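Comparer des pinces : les questions qui reviennent

Temps de lecture : 5 minutes

Nous testons des pinces depuis assez longtemps pour recevoir toujours les mêmes messages. Cette page y répond une fois pour toutes, en tout cas jusqu'au prochain changement de micrologiciel.

Quelles pinces comparez-vous ?

Quatre modèles à deux doigts : la Hirkoment à doigts souples, la même avec des doigts rigides, l'Eltow parallèle et une Virnora d'une génération antérieure, que nous gardons par affection et parce que le budget ne nous demande pas notre avis. Toutes se montent sur le même bras, avec la même bride et le même contrôleur. Changer le contrôleur en même temps que la pince est une excellente façon de ne rien apprendre en deux semaines.

Pourquoi de la vaisselle et des fruits ?

Parce que le cube en mousse de 40 mm, cher aux fiches techniques, se laisse attraper par n'importe quoi, y compris par une pince mal vissée. Une assiette a un bord mince, un centre de gravité qui n'est pas là où on la tient, et un penchant naturel pour la rotation. Une pomme est ronde à peu près partout, sauf à l'endroit où l'on a décidé de poser les doigts.

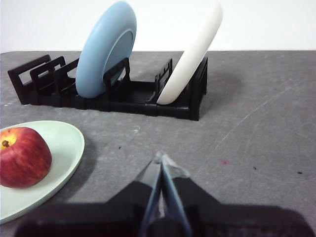 Le protocole prévoit deux tâches. Pour la première, il faut saisir une assiette par le bord et la ranger debout. Pour la seconde, il faut prendre la pomme et la déposer ailleurs, sans la marquer. Chaque pince fait 40 essais par tâche, dans le même ordre, avec les mêmes positions de départ tirées au sort une fois et conservées dans un fichier. Nous n'avons pas le droit de retirer au sort quand le résultat déplaît. La règle est écrite en gras dans notre procédure, et elle a une histoire.

Comment comptez-vous un échec ?

Objet tombé, objet posé hors de la zone, arrêt de sécurité, intervention d'un opérateur. Une assiette rangée de travers mais qui tient compte comme une réussite, avec une note dans la colonne « observations ». Cette colonne est de loin la partie la plus lue du tableau.

Doigts souples ou doigts rigides ?

Pour la pomme, souples. Ils épousent la courbure et pardonnent une erreur de centrage que les rigides transforment en coup de billard. Pour l'assiette, la réponse dépend du bord : s'il est épais, les souples s'en sortent ; s'il est mince, ils plient au moment précis où on leur demande de la fermeté. Un fabricant vous dira que sa pince fait très bien les deux. Il a raison pour l'une des deux.

Où placez-vous la caméra ?

Au poignet, au plus près des doigts. On y gagne une vue nette des derniers centimètres, ceux où tout se joue. On y perd la vue d'ensemble : quand la pince s'approche, la caméra voit de plus en plus de pince et de moins en moins de monde. Nous avons essayé un second point de vue fixe, au-dessus de la table. Il aide pour la planification et très peu pour la saisie, où le bras passe son temps devant l'objectif.
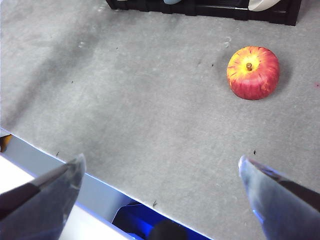 La pomme vue du poignet, doigts ouverts, encore hors de portée.

Le réglage de la caméra change-t-il les résultats ?

Davantage que le choix de la pince, certains jours. Nous avons incliné le support de 8 degrés en juin, pour dégager un peu le champ entre les doigts, et l'Eltow a gagné deux places au classement sans que personne n'y ait touché. Depuis, l'angle est noté à chaque série et l'exposition automatique est coupée. Les comparaisons antérieures à ce réglage ont été retirées du tableau.

Combien de temps dure une campagne ?

Neuf jours, dont quatre d'essais. Le reste passe en démontage, en étalonnage et à chercher la clé six pans qui va avec la Virnora – toutes les autres pinces en acceptent une autre.

Peut-on utiliser vos chiffres pour acheter ?

On peut. Ils valent pour notre table, notre éclairage, notre bras et nos objets. Si vous manipulez des flacons ou des sachets, gardez la méthode et refaites les essais. Si vous rangez des assiettes à côté d'une pomme, nous serions curieux d'en savoir plus sur votre usine.

Acceptez-vous des pinces en prêt ?

Oui, aux mêmes conditions pour tous : matériel de série, notice fournie, aucun droit de regard sur la publication. Sánchez nous a fait parvenir un modèle dans ces termes, et il entrera dans la prochaine campagne. Les prototypes « presque définitifs » repartent par le transporteur suivant.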